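Lurna toy library changes sorting rules for bricks and garden sets

2025-09-05

The Lurna toy library has issued a new procedure for returned construction bricks and outdoor play sets, replacing the one in use since April. The change affects how items are checked, paired and shelved between loans. Borrowing terms stay the same, and no action is needed on sets already out on loan.

The main change is that parts are now checked by type and color before they go back into a set. Under the earlier procedure each box was weighed on return and compared with a value printed on the lid. Boxes within tolerance went straight back to the shelf. The method was fast but could not tell one part from another of similar weight, and a box with a wrong part in it could pass several times.

Armindo Bragança, who runs the collection, said the weighing step had been kept only for boxes of more than 80 parts. "For a small set the scale told us very little," he said. "Two plain bricks of the same size weigh the same whatever color they are, and a family that borrowed the blue and yellow set wants blue and yellow."

Small sets are now opened on a flat surface and laid out in full. Bricks are stacked in pairs to test the fit. A brick that will not hold the one placed on it, or that needs force to separate, is taken out and replaced from the spares drawer. Garden toys are handled in the same pass, with attention to the joint between the scoop and the handle, where most of the damage to trowels and rakes has been found.

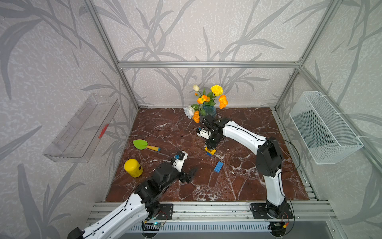 Toy bricks in blue and yellow on the marble-patterned work surface, with a garden trowel to the left.

Trowels, rakes and small spades were previously stored in a single open bin and lent by the piece. They will now be lent in bags with a contents card, in the same way as the bricks. The card lists each tool by the color of its working end and the color of its handle. A trowel with a lime-green scoop and a yellow handle, for example, has its own line and is not interchangeable with one in other colors, even where the molding is the same. Bragança said this was done to make missing parts easier to trace, and that borrowers will not be charged if a tool of the wrong color comes back in good condition. It will be logged as a swap and the card corrected.

The collection now stands at 519 sets, of which the larger share are construction toys. The remainder are garden and sand toys, wooden puzzles, play kitchens and a small group of board games for younger children. Puzzles and board games are outside the new procedure and will still be counted by hand against the printed list.

Contents cards for the brick sets have been redrawn. The old cards gave only a total. The new ones give a line for each color and a separate line for each size within that color, with a column for the date of the last check. Cards are printed on one side so that the back can be used for notes on wear. The first print run was 1000 cards, which covers the current collection and leaves a reserve for new sets and replacements.

Cleaning is unchanged. Hard plastic parts are washed in warm water with mild soap, rinsed, and dried on racks before they are checked. Parts with stickers or printed faces are wiped by hand. Garden toys must be free of soil when they are returned — dried soil in the hollow of a handle is the most common reason a set is held back — and sets that come back dirty will be out of circulation for an extra 2 days.

The procedure will also apply at the branch in Ernen, which keeps a smaller stock and exchanges sets with the main collection. Sets moving between the two sites will be checked once, at the sending end, and sealed with a paper band. If the band is intact on arrival the set can be shelved without being opened again. The Prenow collection point handles returns only and will forward everything unchecked, as it does now.

Spare bricks are held by color in shallow drawers supplied by Pichon. Loose parts found in the wrong box are placed in the matching drawer, and the box they came from is marked for a full check. Bragança asked borrowers who find a stray brick at home to return it even if the set it came from is not known. Single parts can be left at the desk in an envelope, without a form.

Reservations already placed on garden sets will be carried over to the new bags. Where a reservation was made for a single tool, the borrower will be offered the complete bag for the same period. Anyone who would prefer to cancel can do so at the desk or by phone up to the day before pickup.

Sets that are waiting for a check are listed in the catalog as "in process" and can be reserved, but they have no pickup date until the new card has been signed.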